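Cork boards: what we learned from the spring clear-out

The supply room on the second floor has been sorted, and the cork boards are done. This item covers which boards are being kept, how to look after them, and how to get one for your own area. If you only want a board, skip to the last part.

We started in April with every loose notice board in the Huncombe building stacked against one wall. Some had come off the corridor walls when the painters were in and never went back up. Others had been behind the filing cabinets long enough that the notices on them gave phone extensions we no longer use. Malathi Krishnan took on the sorting, and Satish Agarwal handled the repairs and the pins.

The boards fell into two groups. The large ones from the Lindemann order have metal frames and were made to be screwed to a wall. They are heavy and they stay where they are. The smaller ones have a light wood frame and can be carried under one arm. Most of the requests we get are for the smaller kind, because people want something they can lay flat on a table, fill up, and then hang or prop where it is needed.

That is also how we now suggest you set one up. Pinning on a vertical board means holding the paper with one hand, the pin with the other, and dropping half the pins on the floor. Lay the board flat on a firm surface with the cork facing up and you can see the whole layout before anything is fixed. 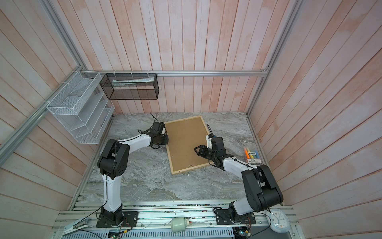
A few notes on preparing a board before you put anything on it. Take out every old pin first, including the ones at the bottom edge that people leave there for later. Check the cork by pressing with your thumb. Good cork gives a little and comes back. If it crumbles or leaves a dent, put the board in the repair stack. Brush the surface with a dry, soft brush. Water stains cork and can lift it from the backing, and we lost two boards that way last year. The wood frame can be wiped with a barely damp cloth as long as you keep it off the cork.

Old tape is the slowest part. Peel it back on itself at a low angle and it usually comes off clean. Where it pulls up bits of cork, stop and leave the rest. A strip of tape under a notice does no harm, and a torn patch will not hold a pin again.

Pins

We get more questions about pins than about the boards. The supply room now carries one kind of metal pin in boxes of 400, from Farneck. The long plastic-headed ones have been used up and will not be reordered. They went through the cork on the smaller boards and scratched the wall behind, and the heads came off when you pulled them.

Use one pin at each top corner for a single sheet. Use four if the board is going in a hallway where doors open and close. Heavy card needs a pin at the middle of the top edge too. Push straight in. A pin that goes in at a slant makes a wider hole, and after a few months of that the corners of the board stop holding anything.

Please do not share one pin between two notices. When someone takes down the first, the second ends up on the floor, and we have had sign-up sheets go missing like this.

When you take something down, take the pins down with it and put them back in the box. If you would like a few spares on the board, keep them in a row along the lower edge, where people can find them and where they will not poke through somebody's notice. Satish picked up 66 pins from the floor of the second-floor corridor in one week, and he would like that number to come down.

Layout

Start at the top. Fix whatever is going in the top corners, check that it is level with the frame, and work down from there. The standing items (fire exits, first aid contacts, opening hours) go across the top row and stay there. Anything with an end date goes below, with the end date written in pencil in the bottom right corner of the sheet. That lets whoever is passing take it down when it has run out, without having to ask.

Leave a finger's width between sheets. Overlapping looks full and busy, and the sheet underneath does not get read. If you are short of space, the answer is usually that something old can go.

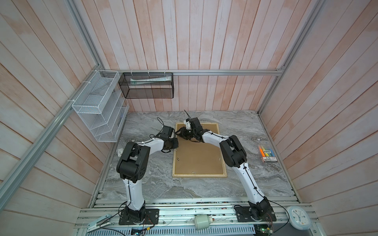
Working at the top of the board, with the board flat on the table.

Hanging

Once a board is filled, it can be hung or propped. For hanging, use the Dekard hooks from the drawer marked with their name. Two hooks per small board, one near each end of the frame, so that it does not tip when someone leans on a corner to write. Hang it so the middle row is at eye level for most people, and lower in the family waiting area. Please ask before putting new hooks into the plaster on the first floor. That wall was redone last year and we have agreed to use only the existing holes.

Propping is fine on a shelf or a deep windowsill, but keep boards out of direct sun. The cork dries out and the paper fades, and both happen faster than you would expect on the south side.

Repairs

A loose frame corner can be glued and clamped overnight. Satish does these on Monday afternoons, so leave the board in the repair stack with a slip of paper saying which corner. Worn patches in the cork can sometimes be filled. Boards with more than one worn patch are better turned over to the craft group, who cut the good cork into coasters and plant mats.

Getting a board

Small boards are in the supply room, room 801, on the lower shelf to the left of the door. Sign the sheet with your name, the area it is going to, and whether you need it for good or just for an event. Event boards should come back empty, with the pins in their box. There is no charge to any group in the building.

If you need more than two at once, tell Malathi a week ahead. She can also help with lettering for headers, and has a stock of plain backing paper in cream and green that is free until it is gone.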